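Cindstead Weaving Patterns: read me first

Welcome, and thank you for downloading the Cindstead pattern records! I'm Awuor Odera, and I've spent more evenings than I'd care to admit typing up old household weaving notes so that other people can search them without squinting at faded pencil.

What you get
There are 988 records in patterns.csv, one pattern to a row, plus a notes file where the longer remarks live (some of them ramble, and I left them that way). Finbarr Keane checked the spellings and wrote the small script that turns a threading line into a printable chart.

Columns
name: the title in the original notes, or "untitled"
threading: shaft numbers, read right to left
family: waffle, twill, plain or other
remarks: free text, up to 2,000 characters

Version 2 splits waffle weaves out of "other," where they had been sitting rather unhappily. Gray patterned bands on white cloth get tagged "banded," whichever way the bands run.

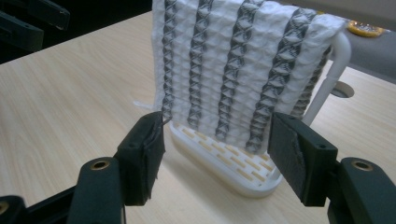
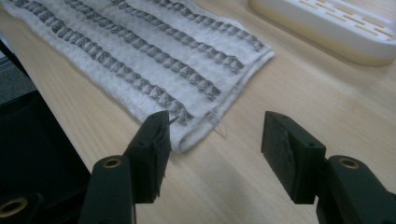
If a row has no threading, the page was torn or I couldn't read it, so please don't fill it in by guessing. Corrections are very welcome, and it helps if you send the row name along with your fix. I go through the mail again in June.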